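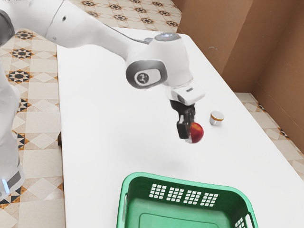
Sepehr Hassanpour reckons most reporting projects go wrong in the first fortnight, well before anyone has opened a query window. "People come to me wanting a dashboard," he says, pouring the second of what will be several teas, "and I say lovely, who's going to read it? And there's this long pause."

He has spent 20 years around databases, the last 10 of them at Rutden, a small consultancy that looks after data warehouses for freight and food distribution companies. He started on the help desk (he still has a soft spot for anyone who answers phones for a living) and drifted into reporting when a manager needed month-end figures and the usual person was on leave.

The job he talks about most fondly is Cabrera, a wholesaler that had 135 overnight loads running in an order no one had written down. Sepehr and his colleague Heriberto Huaranga spent most of May drawing them on butcher's paper along a hallway. "We found two that did exactly the same thing, one after the other, every night for years," he says, and laughs until he has to put the cup down. "Lovely people, though. They brought us cake." 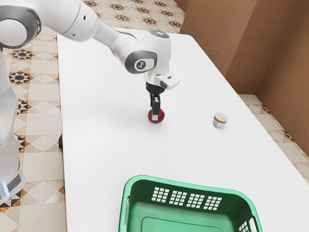
Heriberto remembers the cake less clearly than the arguments over what counted as a customer, and he still thinks they settled on the wrong definition. Sepehr waves this off cheerfully. "He wanted the billing address to decide it. We've had that fight at every client since, and I expect we'll have it at the next one."

These days he gives his spare evenings to Telto, a user group where newcomers can bring a slow query and get some help with it — no slides needed, no question too small. His advice to them is to learn the business first and the tools second, and to favour plain column names over clever ones. "You'll be the one reading it in two years," he says, "probably with a cold."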